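Search this blog
Type and press enter

What the filling line changed for us

5th June

The Salton cell at Curkcombe now caps up to 100 bottles an hour. In-ho Baek used to cap by hand and now clears faults - mostly lost picks. The wrist view goes to his screen, and he decides whether to retry or stop.
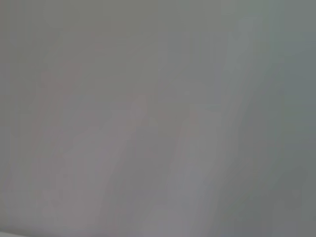
Reading a gray view

Pale upright streaks and no hard edges give the matcher nothing to fit. In-ho stops on these. Fault code 114 covers them, along with two other conditions, so the log is poor evidence. Seon-mi Woo wants the code split before January. His pay grade has not moved.

2 comments
Share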